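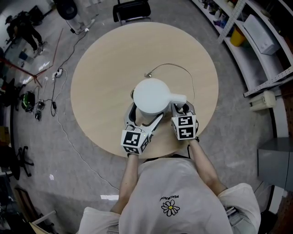 Where Does the Kettle Go? A Report on One Table, One Cord and a Lot of Tea
Everyday Objects, fall project report
Ashworth, 21 November 2018

Why I picked this

Our assignment was to choose one ordinary object in a shared space, watch how people use it, change something small and write up what happened. Most of my class went for doors or trash cans. I went for the electric kettle in the Nimetska Street workroom, mainly because I drink a ridiculous amount of tea and was going to be standing next to it anyway!

It's a plain white kettle with a round belly, and it gets used on the round light-wood table. I love that table. It's the nicest thing in the room, which is otherwise gray floor and black chairs and whatever people have dragged in for their own projects. But a round table and a kettle with a cord are not a great match, and that's pretty much my whole report.

The problem with the cord

On a kitchen counter the cord goes out the back, straight to the wall, and you never think about it. A round table has no back. People come at it from every side, so the back of the kettle is somebody else's front. And the cord is thin and long and a little springy, so when you unplug it you get this big lazy loop across the tabletop with the plug lying wherever it landed. Then somebody puts a laptop on top of it, or a sketchbook, and the next person who wants tea pulls and everything moves.

I started watching in September. I kept a tally sheet taped inside my notebook and wrote down each time I saw the kettle used, who was sitting where (just "left," "right," "far side," no names) and whether the cord had to be moved first. By the end I had 246 uses written down. In 100 of those somebody had to shift the cord or the plug before they could do anything else. That was more than I expected, and I'm the one who complains about it.

I should say these are only the times I was there. I have an early class across campus, so mornings are badly covered, and I bet mornings are when the kettle is busiest.

What I tried

The first thing was a tape circle. I put a ring of masking tape on the table where the kettle base should go, close to the edge nearest the outlet, and wrote KETTLE on it. People were very good about this for a couple of days and then it drifted. I think the ring was too near the edge. When you reach for the handle you want a bit of table in front of you, and a kettle full of hot water that close to your lap feels wrong, so everyone quietly slid it back toward the middle. Fair enough. I slid it back myself once without noticing, which was embarrassing given that I'd put the tape down.

The second thing was winding the cord. I asked people (with a note) to wrap it around the base after unplugging. This mostly failed. To wrap the cord you have to lift the kettle off, hold the base in one hand and wind with the other, then put it all down again, and if you've got a mug going that's one hand too many. Some people wound it beautifully. Most gave it one loop and walked off, and a half-wound cord slides loose as soon as the base gets picked up.

The third thing was a cord clip, the stick-on kind, from the Getside hardware store. I bought a pack of 5 and used one. It went on the underside of the tabletop, with the plug end hooked through it so it hung just below the edge. I worried about this one because I didn't want a cord hanging where somebody's knee or bag could catch it, so I kept the hanging part very short and told everyone at our weekly cleanup that it was there.

The clip was the winner. I don't have a huge number of observations from after it went up, so I'm not going to give a percentage and pretend it means something, but the pile of stuff on top of the cord pretty much went away. The kettle also stayed put more. With the plug always in the same place, you put the kettle down on that side without thinking about it.

Handles (a side trip)

I got a little obsessed with which way the handle points. On a round table there's no obvious front, so people leave it pointing wherever their own hand was. The next person either walks around the table or turns the whole kettle, base and all, and the cord gets dragged with it. I tried leaving it pointing to the right as seen from the outlet side every time I used it, to see if others would copy me. A few did, I think? My notes on this are messy and I wouldn't lean on them.

Something I left out on purpose

A classmate suggested swapping the round table for the long one by the window, the one we all call the Selaretti because of the sticker underneath. It would have fixed everything in one go. But people like sitting around the round table with their tea, and moving it would have made this a project about furniture.

What I'd do differently

I'd start the tally earlier and get somebody to cover the mornings. I'd use a better tally sheet, too, with a separate column for "plug not where I expected," which I ended up squeezing into the margins. And I'd test the clip before the tape and the winding, so that it got more weeks.

The limit for this report is 3,000 words and I'm well under it, so the raw tally pages are copied at the back for anyone who wants to squint at my handwriting. The other clips are in the drawer with the tea bags. Please use them.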